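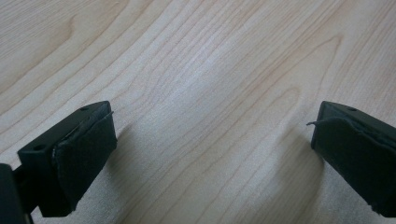
Chapter 6
Heat Sinks and Forced-Air Cooling

6.1 Scope of the chapter

Chapter 5 dealt with conduction inside a component and ended at the surface of its case. The present chapter follows the heat from the case to the surrounding air. It covers the choice of a heat sink, the joint between sink and case, and the use of a fan where natural convection will not do. Liquid cooling is left to Chapter 7.

Readers should be able to use the thermal resistance network of Section 5.4 before going further. Symbols are unchanged, except that the subscript s now stands for the base of the heat sink and the subscript a for the air entering the enclosure.

6.2 The resistance path

Three resistances lie in series between the junction and the air: junction to case, case to sink, and sink to air. The first is fixed by the maker of the component. The second depends on the joint, and the third on the sink and the air flow over it. The temperature rise across each is the product of the resistance, in kelvin per watt, and the heat flow in watts.

Suppose a power module gives off 39 W and its case must stay no more than 39 K above the incoming air. The sum of the second and third resistances may then be no greater than 1 K/W. If the joint accounts for 0.2 K/W, the sink must achieve 0.8 K/W or better. A sink chosen on its catalogue figure alone, with the joint left out, would run the case 7.8 K too hot.

Catalogue figures need care. Most are measured with heat spread evenly over the base, whereas a small module heats only part of it. The extra term, called spreading resistance, is treated in Section 6.5. It is often the largest single error in a first design.

6.3 Running example: the Murncombe drive cabinet

Several sections draw on one installation, a motor drive cabinet at the Murncombe pumping station. The cabinet holds three power modules on a common extruded sink, with a single fan at the bottom and a filtered outlet at the top. At full load the modules together give off 600 W. The sink was supplied by Asto and the cabinet was built at Drurkutville.

During the first summer the drive tripped on over-temperature several times in June. The sink was of adequate size. The fault lay in the outlet filter, which had raised the pressure drop until the fan was working well to the left of its intended point on the fan curve. Section 6.7 repeats the calculation with clean and blocked filters.

6.4 Natural and forced convection

In natural convection the air moves because it is warmed. Fins must be set vertically and spaced widely enough for the boundary layers on facing fins not to merge. Forced convection allows closer spacing – and so more area in the same volume – but each added fin narrows the passages and raises the pressure drop. For a given fan there is a spacing beyond which more fins make matters worse.

Figures for the two cases must not be mixed. A sink with closely spaced fins, designed for a fan, may perform worse in still air than a plain one of half its area. Where a fan failure has to be survived, both conditions should be calculated and the load limit set by the worse.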